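Quem somos: a Penus, e a falha que nos ensinou a trabalhar

Fazemos garras e pontas de preensão para robôs, e gostamos de contar a nossa história a partir do dia em que uma delas falhou.
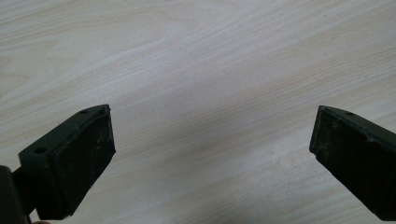
Como tudo começou

A Penus nasceu numa sala emprestada, com 2 bancadas e muita vontade de pôr máquinas a pegar em coisas com a delicadeza de uma mão. O nosso primeiro projeto a sério chamou-se Pindance e era uma garra de dois dedos com almofadas de borracha, pensada para frascos, caixas pequenas e tudo aquilo que costuma escorregar. Tínhamos (e temos!) um carinho enorme por ela.

O que correu mal

Num mês de maio, na linha da Saithong, a garra largou um frasco cheio a meia altura. O frasco partiu-se perto do posto de uma operadora, que felizmente não se magoou, e a linha ficou parada 12 horas enquanto procurávamos a causa. Olhámos primeiro para o software, claro, depois para os motores, e só bem entrada a noite alguém passou um dedo pela borracha e o trouxe coberto de pó claro. As almofadas tinham feito 616 ciclos desde a última limpeza. O pó acumulado reduzia o atrito, a força de aperto estava regulada para borracha limpa e o sistema não tinha maneira de perceber que a peça começava a deslizar.

O que mudámos

Escrevemos à Saithong um relatório completo, com os nossos erros incluídos, e continuamos a enviá-lo a qualquer cliente que o peça. Desde então, cada garra sai daqui com um plano de limpeza das almofadas, um ensaio de escorregamento no arranque do turno e uma paragem automática quando a peça se mexe entre os dedos. Também passámos a olhar para as garras abertas, sem nada na mão, antes de cada ensaio: o desgaste e o pó veem-se bem melhor assim.

Onde estamos hoje

Trabalhamos em Flernholm, numa oficina com boa luz e café sempre feito, e recebemos com gosto quem queira trazer uma peça difícil ou uma garra que anda a portar-se mal. Se teve uma falha e ainda não sabe explicá-la, escreva-nos na mesma, mesmo que a garra não seja nossa. Costumamos responder ao fim da tarde, depois de arrumadas as bancadas.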